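Home | Unit outline | Weekly notes | Readings | Workshops | Contact

Week 6 notes – Furniture, rent and the boarding house

Right, a few of you asked for these in full this time, so I've typed up what I said along with the bits I skipped when the projector went to sleep. They're still notes. If you want polish, read the set chapter.

Where we got to last week: we'd finished with the wills and started on the probate inventories for Tambridge, and I left you with the question of why the boarding houses on the flat side of town show up so richly in the paperwork when the cottages beside them hardly show up at all. Yvette guessed tax. Good guess, and partly right, but the bigger part of it is debt. A boarding house keeper bought on terms. The beds, the linen, the big dining table, often the piano in the front room, all of it was owed for, and when you owe money on a thing somebody writes the thing down. Often twice.

So a lot of what we know about ordinary rooms in Tambridge comes from people who were worried about being paid. Keep that in your head every time you open one of these documents.

What an inventory is, and what it isn't

An inventory is a list made by a person walking through a house with a pencil. I love them, I'll admit that straight up, and I've spent more of my adult life with them than I'd tell my mum. But you need to be a bit suspicious. The appraiser walks in at the front door and tends to get tired by the time he reaches the back. The parlour gets a line for every ornament. The scullery gets "sundries". By the time he's in the yard you're lucky to get "copper, mangle and rubbish".

He also has a price in mind. Things that won't sell don't get listed, which is why you'll hardly ever find a child's toy or a mended blanket. When Farzana pointed out in the workshop that the Lachance house has six bedrooms and not one chamber pot, that was exactly the sort of thing I want you noticing. They had chamber pots. Of course they had chamber pots!

The other trap is the word itself. "Table" in these lists could mean a plank on trestles or a mahogany dining table with leaves and turned legs. If the appraiser gives you the timber, hang on to it. If he gives a value, you can make a stab at the rest. If he gives neither you write "table" in your spreadsheet and you move on, please, and don't upgrade it because you'd like the family to have been comfortable.

The Lachance house

We're using this one right through to the end of term, so get to know it. It stood on Uslow Road, down past the tannery, and it was kept by a widow, Darlene Lachance, with her sister-in-law and whichever girl was in service that year. The rate book puts it at lot 233. The inventory is item 1706 in the reading pack (the scan is faint on the second page, so there's a typed version behind it, mine, with my typos).

Things to look at:

The beds. Count them for yourselves and put them against the number of lodgers in the census return. They don't match, and I'd like you to have a think about shift work at the tannery before Thursday's crowd gives you the answer.

The locks. Two of the upstairs presses are listed "with lock and key" and the others aren't. Who gets a lock in a shared house? Carter reckoned the longest-staying lodgers. I'm not so sure. I think the locked ones might hold Mrs Lachance's own linen, stored upstairs where it was dry, but I can't prove it and neither can he.

The front room. Hardly anyone sat in it, going by the wear described, and it has the most expensive things in the house. That's the room the bank manager saw. It's also the room prospective lodgers saw before they were taken up the back stairs.

The ledger. It isn't furniture but it's sitting in the list between the fire irons and a clock, valued at nothing. I'd swap the entire rest of the inventory for that ledger.

Meals and who sat where

Boarding, as opposed to lodging, means your meals are in the price. You'd be amazed how many essays get those two muddled. A lodger rents a room or part of one. A boarder rents a place at the table as well, and I mean a place in a fairly literal way, because people had their own seats and got very shirty about it.

We have one decent source for this and it's the diary the students in this unit call Pop, after the first word in it ("Pop put me on the Saturday train with one bag"). The writer was a young clerk, nineteen or so, who boarded at the Lachance house for the better part of two years. He's funny and he's a shocking snob. He tells us the head of the table was Mrs Lachance's, that the tannery foreman had the seat by the stove, and that new arrivals started at the draughty end and worked their way up as people left. It took him until March to get off the end by the door. He was rapt.

Read him with a bit of salt. He's writing to amuse himself and he exaggerates the food in both directions. But on seating I trust him, for the simple reason that he complains about it so often and so consistently. People are very accurate about their grievances.

Negin asked whether women boarders sat at the same table. In this house, yes, from what the diary says, though they seem to have been few. In other towns the arrangement was different, and there's a good comparison in the second half of this week's reading, where the women ate at an earlier sitting. Don't carry the findings from one house over to the other. I'll be marking you down for that one, I've warned you now.

Dining tables deserve a short detour, seeing as half of you are going to write about them. In a private house of the period a dark polished table was a Sunday thing, covered up most of the week and shown off bare when there was company. In a boarding house it got used three times a day by people in a hurry. So keepers bought oilcloth, and they bought dark timber, or they stained pale timber dark, and the sellers' advertisements lean hard on that. 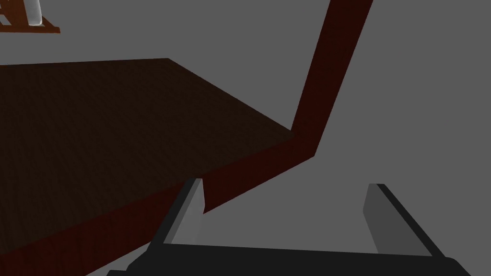

Advertisements bring us to Elum, the furniture firm whose catalogues are in the second folder of the reading pack. Elum sold mostly on instalments and mostly to people like Mrs Lachance. Their copy is marvellous, all about respectability and the "well-appointed establishment", and then in tiny type at the foot of the page you get the terms. Miss two payments and they could send a cart. I want you to read the small type first and the copy second, and see if it changes how the copy sounds to you.

Also look at how they number things. Catalogue item 1532 is a bedstead, and the same bedstead turns up later in the folder under 3943, with a nicer name and a higher price. Same measurements, same engraving. I can't tell you whether anyone noticed at the time. I only noticed because I had the two pages on the floor next to each other while I was looking for my glasses.

Rent and what it bought

Quick one, we'll come back to it properly in week 8. When you see a weekly figure in the sources, ask what's inside it. Washing? Candles or lamp oil? A fire in the bedroom? Mrs Lachance charged extra for fires and our diarist went without for most of a winter, wrote about his feet for pages, and then bought himself a new hat. So "could he afford a fire" is the wrong question, or at least a lazy one. He had money, and the hat was what he wanted.

I'd like to see more of that kind of thinking in the second essay. The first lot were tidy but a touch gloomy. Poor people make choices too, some of them silly, and the silliness is evidence.

For the workshop

Bring the typed inventory and a pencil. You'll be drawing a floor plan of the Lachance house from the order of the rooms in the list, in pairs, and then we'll stick them up and argue. There's a staircase problem on the upper floor that I've never managed to solve to my own satisfaction, so if your plan has a landing that goes nowhere, you're in good company.

Read the diary as far as the business with the goose. If you've already read past it, keep quiet for everyone else's sake.

If you're stuck on the handwriting in the rate book, the long s and the old-style double f are covered on the week 2 sheet. The initial that looks like a T on page four is a J. I got that wrong for years.

Essay plans can go in the box outside my office or come by email, whichever you like, but not both, I end up marking them twice and giving different comments – as two of you found out last term.

Questions about these notes: see the Contact page | © Unit staff, all rights reserved | Back to top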